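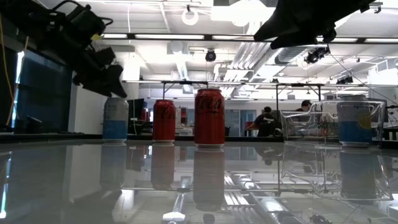

Two new arms on the packing bench, and what the packers make of them

Wednesday, July 13, 2022

I went over to Tornis this week to see the can-sorting table everyone on our estate has been talking about, and I ended up staying most of the morning (my own fault, I will talk to anyone who offers me tea). They make up mixed drinks boxes for offices and small hotels, and until this spring every single can went into its box by hand. Now there's a pair of black robot arms working over a shiny grey table, and the people who used to do the lifting are doing something else. Mostly. I'll come to that.

The trial is run by Radoslava Zelenák, who looked after the packing floor for years before anyone mentioned robots. She told me the hard part was never the full crates. Those were always easy, same can every time. It's the odd ones that eat up the day, the returns and the part boxes, when you might have a red Coca-Cola can standing next to a blue and white one and each has to go somewhere different. "You do that for a whole shift and your eyes go funny," she said, and I believe her, mine were going after ten minutes!

So the odd ones are what the arms are being taught. The cans get stood up on the table, the grippers come down from either side, and somebody nearby keeps an eye on things. It's slower than I'd expected. Radoslava says a good packer would still beat it easily, and nobody there pretended otherwise. The shiny top has been a nuisance as well - the software kept getting muddled by reflections in the early weeks, and there's a matt one on order.

What I really wanted to know was how the staff felt, and the answer is a bit of a mix. Osvaldo Santoro has packed there longer than anyone and was dead against it to start with. He's since been trained to set up the jobs and clear the faults, and he gets an extra bit on his hourly rate for it, which he says took him 3 months of asking. His wrists are better. He does miss the chat, though. The old bench had people elbow to elbow with the radio on, and now most of his old mates are over on goods-in or out checking orders, so he sees them at dinner and that's your lot.

Anežka Hudec is less keen. She moved to the order desk when the bench was cut back and she'd rather be on her feet. Nobody has been let go, she was clear about that, but two people who left in the spring haven't been replaced and she thinks that tells you which way it's heading. I put this to Ville Oksanen, who manages the site, and he said those posts are on hold until the trial finishes in November and no decision has been made. He also said he'd put that in writing for the staff, and Anežka says she'll be holding him to it.

One change everybody seems to like is the rota. With the fiddly sorting spread out through the day there's no more late finish on delivery nights, and people with kids at school have noticed the difference. Osvaldo has started going swimming.

Tornis is holding an open afternoon for families and neighbours once the new tabletop is in. Ask for Radoslava at the front office if you'd like to go along, and wear flat shoes.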